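Many people in my building in Kerport put all their socks in the dryer. I think this is a mistake. A small hanger with clips does the work better, and it costs little.
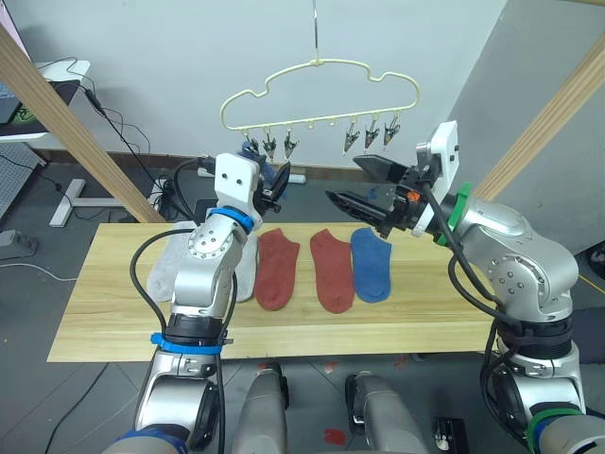 Socks laid flat in a row, with the clip hanger over them.

My neighbor Ferhat Bayram says that clipping socks is a waste of his evening. I understand him - it is slow work. But I lay them out first, and then I see at once which sock has lost its partner.

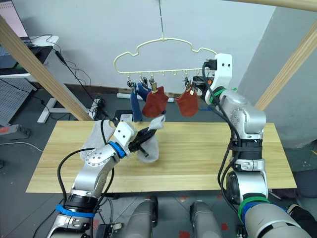 He also says that clips leave marks. They do, if you clip the toe. I prefer to clip the cuff, where the shoe or the pants will cover it.
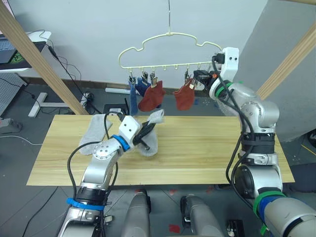 Page last changed: April 11, 2018

In November my socks need two days to dry. I do not mind this. I own enough socks, and the dryer downstairs is always busy.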